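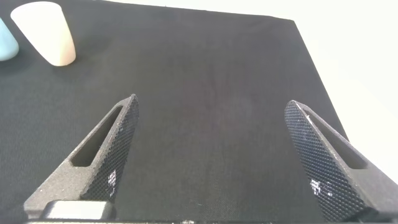 July, 4:10 pm. Cup spec, second pass. Mahlet wants to drop the dark underlay for the Ulteck order and I'm still not convinced it makes any difference to color reading. Her case is that glaze looks cleaner on black. Fine, but the white cup and the light blue one up in the corner are easy to tell apart on the charcoal cloth, and I'd bet they would be on gray or tan too. We have one comparison, done by the person who wanted the result. Asif says the Karunaratne people swear by black. They also sell black cloth.

Batch 47 is supposed to match batch 56. I don't believe that either until I get both under the same lamp. Label on the box says 1,810 pieces, delivery slip says 1,002. Asked Imetti, no reply yet.

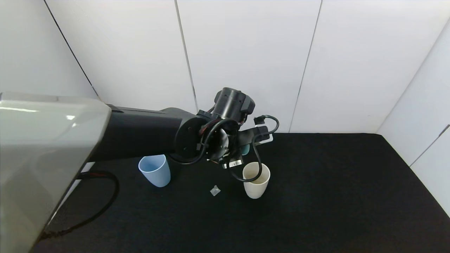
The no-handle shape is the part I keep arguing about. Skilia's sheet calls it "easy to hold when full," with no test behind the claim that I can find. Side by side on the black top, the light blue and the cream white have nothing to grab but the wall of the cup, so it all comes down to how hot that wall gets. Mahlet says people will get used to it. Maybe. I want a hot water trial with a timer before anybody signs.

Asif to find a second lamp. Leave both cups out for tomorrow.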